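Projects > Student Robotics > Cluruvden Team > Gallery

Pick and Place, Spring Build

I mentor a high school robotics team in Cluruvden, and every May I'm asked to put up a gallery. Parents like galleries. I have my doubts about them, because a robot in a still picture always seems to know what it's doing, and ours mostly doesn't. I've tried to keep the captions fair.

The task this year was the tabletop class of the Gaillard Cup. Household items go on a plain table, and the arm has to pick them up and put them in a bin. It gets 8 minutes. The students wanted to train a policy from demonstrations instead of writing the motions by hand, and I said fine, but I wanted a hand-written version to compare it with. They grumbled and did both.

The arm is a secondhand Hetex. The learning software is called Nudex, and its welcome page promises "human-level handling" after 1,000 demonstrations. The students recorded 1,780, mostly after school, taking turns at the controls. I would not call the result human-level – I'd call it a careful toddler on a good afternoon.

Soft items were the hard part. A block has sides you can aim for, and cloth goes wherever it likes. The hand-written version did well on anything stiff and was hopeless on fabric. The trained one was better on fabric and oddly worse at everything else, and I still haven't heard an explanation I believe.

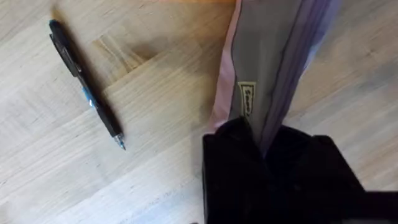
The score sheet gives full marks for any item that ends up in the bin, even if it was dragged there by one corner. I think that rewards the wrong thing. We kept our own sheet with a separate column for whether the grip was one you'd want repeated, and our numbers on that sheet were a good deal lower.

At the Cup we got through 2 rounds and went out in the next. The students think more demonstrations would have fixed it. I think better ones might have, and fewer. We'll test that in the fall, with the same table and the same bin, before anyone spends money on a new gripper.

Comments

benchparent: My daughter says the toddler remark is unfair to the robot.

oldsolder: Did you ever try the hand-written code for stiff items and the trained one for cloth? Seems like the obvious fix.

gallery author: We did. Then something has to decide which is which, and it was wrong a lot.

Related
Why We Keep Our Own Score Sheet
Wiring the Hetex Arm, Second Attempt
Gaillard Cup: Last Year's Gallery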